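Hunovine household scene pack, worth the license?

arruda_d
Anyone running the Hunovine pack for grasp training? 300 a seat, 60 rooms.

kaltwood_ben
Yes. Rendering is fine. Contact on thin rims is the weak spot.

savchuk
Disagree. Defaults are too coarse, raise the solver rate to 2000 and rims hold.

kaltwood_ben
At 2000 my throughput drops by half. Bowl on the rim, room view and close view:

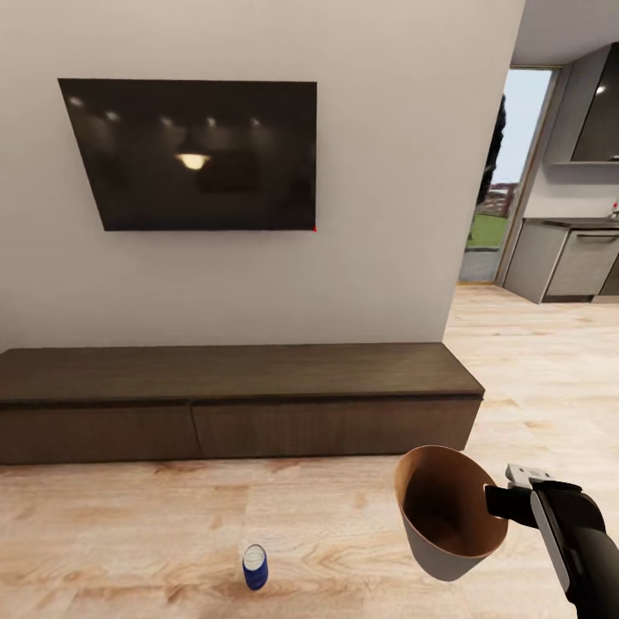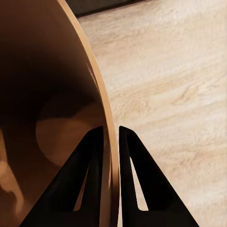 I would pay for the rooms and write my own contact settings. Support answered my ticket in December with a link to the manual.

savchuk
Which build?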